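### 4.3 Unrequested stops during bin clearing

The Tridari grasp planner was reported by its developers to clear a bin "without operator attention". Our log does not support the claim. Over 221 attempts at the Kirkima site, the cell halted 30 times, and on 17 of those occasions the controller recorded a joint torque fault while the planner still listed the attempt as in progress. We were inclined at first to blame the part detector, as the Skivcombe report does. Detection was correct in every halted attempt we replayed, so that explanation is hard to keep.

A more ordinary candidate is the dress pack. The planner models the arm and gripper as rigid bodies and ignores the cables strapped along the outside of the arm, which loop out beyond the wrist (Figure 6). It will happily choose a wrist angle that a technician would refuse at a glance. Low targets near a wall leave it the fewest alternatives, and the faults cluster there.
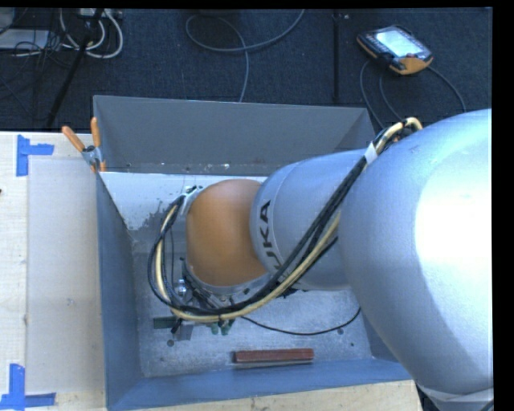
**Figure 6.** Arm reaching into the metal bin, with a single reddish-brown block near the front wall.

Would a lower torque threshold have prevented these faults?

It would have moved the stop earlier in the motion and left the cause untouched. With the threshold lowered, the cell also halted during ordinary lifts, and the operators soon asked for the old value back.

Jenkins-style cable padding, in which the collision model is thickened around the wrist, fared somewhat better. Only 4 faults occurred in the padded trials, but the planner also declined many blocks beside the walls, and a refused block does not count as a failure under the published metric. We consider that a generous way to keep score. A bin with blocks left in it still needs someone to walk over with the teach pendant, whatever colour the status light shows.

We make no claim about other arms or other cable routings. Whether the padding would hold up once the ties have loosened over a season of use was not tested, and we would be wary of anyone assuming so.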